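Caixa metálica retangular grande Vurdale - cinzenta, aberta em cima

Início > Arrumação > Caixas e tabuleiros > Metal

Ref. Vurdale 1685
Disponível em loja e por encomenda
Cor: cinzento metálico
Entrega: 3 a 10 dias úteis

Vou ser sincera convosco: quando o Jasper Groen me propôs pôr esta caixa no catálogo, torci o nariz. Já tínhamos as de plástico da Flikeo, que saem muito bem, e as de madeira clara, que toda a gente quer para o quarto dos miúdos. Quem é que ia comprar uma caixa de metal cinzenta, grande, sem tampa e sem bonecos? Levei uma para casa numa quinta-feira, só para lhe poder dizer que não, e ainda não a devolvi.

Cá em casa ficou no chão da marquise e serve para aquilo que anda sempre espalhado. Brinquedos, sobretudo (a comida de brincar da minha filha reproduz-se de noite, não tenho outra explicação), mas também panos, garrafas de água a meio, a bola do cão, tudo o que se apanha do chão antes do jantar. Ao fim do dia é despejar lá para dentro e pronto. De manhã ela vira-se para a caixa, vê logo o que quer e tira. Com o cesto de verga que eu tinha antes era preciso virar tudo no tapete para encontrar uma cenoura.

E é disso que eu mais gosto: o fundo é direito e amplo, as coisas ficam espalhadas à vista e dá para chegar a todos os cantos com a mão. Não é um poço. As paredes seguram o que lá está, mas não me obrigam a mergulhar até ao ombro.

O metal por dentro tem brilho, mais na parede de trás do que no fundo, e reflete um bocadinho as cores do que lá se põe. Eu acho graça. O Jasper diz que é defeito de quem passa demasiado tempo a olhar para caixas.

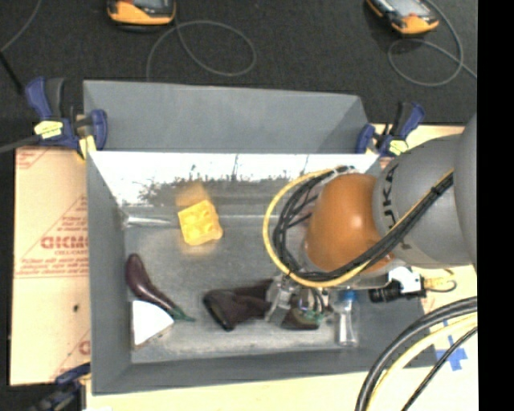
Foto: Marijke Van Hecke / arquivo Vurdale

A beringela roxa é a minha favorita de toda a comida de brincar, já agora, e já me perguntaram por ela ao balcão mais vezes do que pela caixa! Os brinquedos e a garrafinha de tampa azul não vêm incluídos, vendemos só a caixa. Se quiserem comida de brincar, temos várias peças na secção infantil, e a Marijke sabe de cor o que há em armazém.

Agora a parte menos bonita, que prefiro que leiam aqui do que numa reclamação. O fundo marca. Ao fim de pouco uso aparecem riscos, manchas baças, zonas mais claras e outras mais escuras. Se são daquelas pessoas que passam o pano no inox do lava-loiça três vezes ao dia, esta caixa vai dar-vos cabo dos nervos. Eu deixei de reparar ao fim da primeira semana e hoje até prefiro assim, com ar de coisa usada.

Também faz barulho. Uma peça de plástico duro atirada lá para dentro ouve-se na casa toda, e com crianças pequenas ninguém pousa nada, atira-se. Resolvi isso com uma manta velha dobrada no fundo, que tiro quando tenho visitas. Há clientes que usam um retalho de alcatifa cortado à medida, e nós cortamos na loja, se trouxerem a caixa ou se a comprarem cá (o retalho paga-se à parte, o corte não).

Onde é que fica bem

Em cima de uma bancada ou de tábuas claras fica linda, o cinzento ganha muito com madeira clara à volta. Em chão escuro desaparece um pouco, o que pode ser exatamente o que procuram. Já a vi numa lavandaria, numa oficina de bicicletas e na sala de uma educadora que a usa para os jogos de separar por cores - ela espalha as peças no fundo e as crianças vão tirando uma a uma. Disse-me que a caixa não escorrega tanto como as de plástico quando eles se encostam todos ao mesmo tempo.

Para o jardim não aconselho. Pode apanhar um salpico, claro, mas deixá-la à chuva o inverno inteiro é outra conversa, e a garantia não cobre. Tivemos uma devolução em dezembro por causa disso e foi uma conversa desagradável para os dois lados.

Limpeza

Pano húmido, uma gota de detergente da loiça, e secar logo a seguir. A junta entre o fundo e as paredes é onde se acumula mais sujidade, por isso passo lá uma escova de dentes velha de vez em quando. Nada de palha de aço nem de produtos abrasivos, que riscam ainda mais. Para dedadas no lado brilhante uso um pano de microfibras seco. Vinagre experimentei uma vez e não notei diferença nenhuma, a não ser no cheiro da marquise.

O que convém saber antes de encomendar

A caixa vem inteira, não é de montar. Isto quer dizer que a embalagem é grande e que convém estar alguém em casa para a receber, porque o estafeta não a deixa no patamar. Meçam o sítio antes. Eu sei que parece conversa de loja, mas metade das trocas que fazemos são de pessoas que mediram a olho. Se tiverem dúvidas, liguem ou passem cá com as medidas do vosso espaço e pomos a fita métrica na que temos exposta.

Não tem tampa e não há tampa a condizer. Perguntei ao fornecedor, voltei a perguntar, e a resposta foi a mesma. Quem precisar mesmo de uma caixa fechada fica mais bem servido com o modelo Hilmont, que custa um pouco mais e é mais estreito. Também não empilha - ou melhor, empilha mal, e eu não punha nada por baixo que me fizesse falta.

Se a quiserem levantar da loja, tragam carro com mala decente. O Jasper ajuda a carregar. Numa mota não dá, e sim, já houve quem tentasse.

Trocas e devoluções

Têm 10 dias para trocar ou devolver, com a embalagem e sem uso. Uma caixa com riscos no fundo já conta como usada, por isso experimentem o tamanho antes de lhe despejarem o quarto todo lá dentro. Se chegar amolgada, mandem-nos uma fotografia no próprio dia e tratamos da substituição sem custos.

Perguntam-nos muito

Serve para guardar comida a sério? Não a vendemos para isso. Para a cozinha vejam os tabuleiros Kramer.

Os cantos magoam? Na minha não me arranhei até hoje, mas passem a mão pelos rebordos quando a receberem. Se acharem alguma aresta, troca-se.

Há noutras cores? Só em cinzento, por enquanto. A Marijke anda a insistir num verde-escuro e eu estou do lado dela.

Posso pintá-la? Poder, podem, mas depois não há troca.

Também vos pode interessar

Caixa de plástico com pegas Flikeo
Caixa estreita com tampa Hilmont
Tabuleiro de cozinha Kramer
Retalhos de alcatifa, corte à medida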